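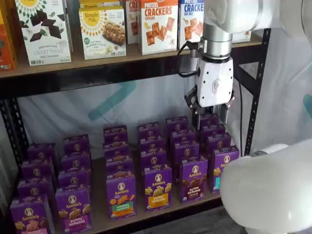 1st January. Quiet building, so I finally got to the snack shelf layout, and I'm really pleased with how it's coming along! The idea from our June notes was to stop sorting by brand alone and give each board a job. Tall boxes up top, small cartons in rows down low. The purple cartons look terrific on the lower board, all lined up, and they leave plenty of air under the top one for a hand to get in. Up top I went sweet to salty from the left, so the Simple Mills Sweet Thins (the Mint Chocolate ones) come well before the pretzel crackers. The almond flour bars sit between them, which is a nice bridge if you think of it the way a shopper walks past: cookie, bar, cracker.

Boards: keeping the light wood on the dark metal. Přemysl wanted to try all black and I was half on his side until I saw white cartons against it in the storeroom. Too harsh. The wood warms everything up, and the dark front edge gives the eye a line to run along. Man-lok has the spare boards from Dredulstead if anybody wants to compare.

Height: moved the top board up 5 notches from the old Wiser layout and I love it. The first try was too tight and I kept brushing my knuckles on the underside when I straightened the back row. Check that both ends are in the same notch before loading. I got it wrong once this morning and had to unload the lot.

Facing: I tried a slight angle on the boxes and went back to straight. Angled looks lively for a minute and then just looks messy. One box peeking out behind another is fine with me, it makes the shelf feel stocked.

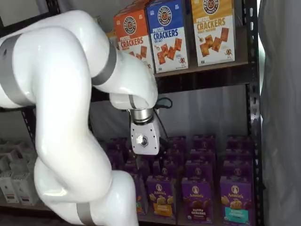 Cracker end of the top board, orange box next to blue Sea Salt.

The crackers are my favorite part. Same brand, same round pretzel logo at the top of each box, and the color does all the sorting for you. Orange beside blue really pops, and since the bottom panels are white they still read as a set. Farzad walked in, looked from the doorway and named the Sea Salt straight off, so I'm calling that a pass.

Still bugging me: the row with the "CR" box tucked behind. I can't decide if it should come forward or go back in the storeroom. Vojtěch, have a look when you're in and move it if you feel strongly.

Labels: Drundex sheet 764 is the right size for the front edge, 3837 is too deep and hangs over. We have almost 70 of the good ones left. I haven't put any on yet, I want to live with the order for a bit first.

Next: same treatment for the second unit, with the salty end starting on the left this time, and ask Bořivoj where the short shelf clips went. Try the lower cartons two deep as well.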